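Subject: Re: [shelving] Tall cans on the Codia bay, upright or flat?

Adhiambo Kombo wrote:
> We have the same Codia bay at Prellolstead and are arguing over
> the middle shelf. Upright, the tall cans get knocked when someone
> reaches past the front ones. Flat, they roll. Which way do you run
> it, and what is your clear width between uprights? Also, do you
> use the bottom shelf at all?

Adhiambo,

Clear width on ours is 1174 mm, shelf depth 472 mm. The middle shelf was moved up 2 holes in April and has stayed there.

We have tried both ways. Upright is easier to face up and the labels can be read from the aisle. Leave a gap between flavors wide enough for a hand – most of our knocked cans came from a row packed too tight. On their sides they take more shelf per can and the labels end up wherever they stop turning. A strip of rubber matting stops the rolling, but it has to be cut to go around the uprights and it collects dust.

My preference is upright, single row, lids level with each other. Flat only for overflow.

We keep the bottom shelf clear so the carpet edge can be cleaned.

For sorting I use the steel table next to the bay. Bring the cans across, check the lids, wipe, return. The Prullden top is easy to clean but shows glare under the ceiling lights, so read date codes with the can tilted away from you. Tang sells a matte mat for this, part 116, which I have not tried.

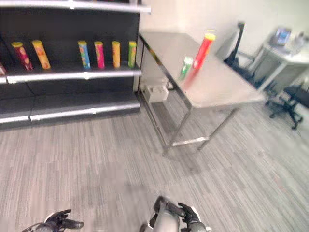
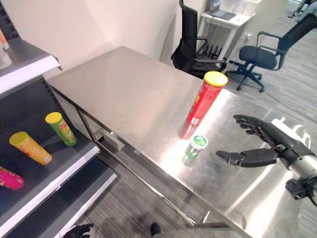
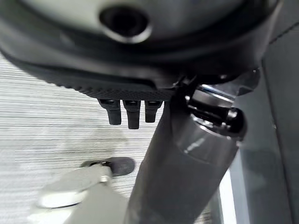

First picture: middle shelf, cans upright. Second: three on their sides, one on the table.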